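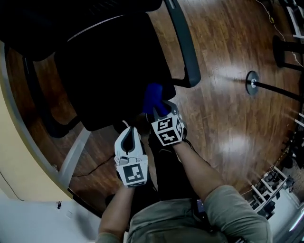

Chair task with the Handport pair, blue item held at the front edge of the seat.

Handport vs Neveck hand-held grippers: evaluation notes and request for comment
Posted in: End Effectors and Teleoperation

n_garrido
Colleagues, our laboratory is comparing two hand-held gripper sets before the equipment submission closes in January. The candidates are the Handport pair, shown at the top of this thread, and the Neveck pair, which the Bullum site has kindly lent us. I would appreciate comment from members who have operated either set over an extended period.

The trial consists of household tasks performed with both hands. The one illustrated is the office chair task, in which the operator brings a soft article to the seat while keeping the second gripper free. We have recorded 487 episodes to date across both sets, and the full protocol calls for 1,000.

Preliminary observations are as follows. The Handport fingers are curved and hold soft material securely, although operators report that the trigger becomes tiring towards the end of a session. The Neveck has a lighter trigger and flat fingers, and it drops folded cloth more often than we would like. Tracking is satisfactory on both sets provided the printed markers remain in view.

The quoted price of the Handport pair is $1,895. The Neveck quotation has not yet been received.

Regards,
Noelia Garrido

s_cabello
Thank you for posting this. We operated the Handport set for most of last year and I would support its selection, with one reservation. Marker visibility deteriorates considerably when the operator leans over the work. The wrist rotates inward, the upper face turns away from the camera, and the pose estimate begins to jump. I would recommend that your protocol specify a maximum forward lean, or at least that affected episodes be flagged at the time of recording.

Severino Cabello

lozano_lab
I must respectfully disagree with the previous poster. Restricting posture defeats the purpose of hand-held collection. People lean over chairs, and if the policy is to work near chairs, the data should include that behaviour. The better remedy is additional markers. The Handport in your photograph already carries more than one on its housing, including a narrow one on the side panel, and in our experience the side marker recovers a fair proportion of the frames that would otherwise be lost.

s_cabello
A narrow marker is of limited value at any distance. We measured pose error on ours and found the side panel reading usable only at close range. I accept the general point concerning posture. My concern is that episodes with poor tracking are being retained without any label.

lozano_lab
On labelling we are in agreement.

tethered_kw
Has the matter of cabling been considered? There is a cord hanging from the right-hand unit in the photograph and a cable on the floor at the left. Our safety officer declined to approve a comparable arrangement until all floor cables had been taped or covered. It took an afternoon and we have had no objection since. I would also ask whether the cord affects wrist movement, as our operators developed a habit of holding the right elbow out to keep the lead clear, and this habit was plainly visible in the recorded trajectories.

n_garrido
Thank you, that is a useful observation. I have not examined the trajectories for such a bias and will do so before we proceed. Cable covers have been added to the order.

In reply to Mr Cabello, we will introduce a tracking quality field in the episode record. Lean will not be restricted at this stage.

mapleridge_auto
One further consideration in favour of the Neveck. Replacement fingers can be fitted in a few minutes with 2 screws, and a curved set is available on request. If dropped cloth is your principal complaint, it would be fairer to repeat that portion of the trial with the curved fingers before drawing a conclusion. The colour match is poor but the fit is sound.

s_cabello
I was not aware that a curved set was offered. In that case I would withhold my recommendation until the cloth task has been repeated.

lozano_lab
I would not. The fingers may be equalized, but the Neveck housing is bulkier, and it fouls on armrests and drawer fronts. Please include the chair task in any repeat trial and record contacts with the armrest separately.

n_garrido
Both suggestions are accepted. I have written to Bullum to request the curved fingers, and the chair and cloth tasks will be repeated with the same operators. The results will be posted in this thread, together with the Neveck quotation once it is in hand.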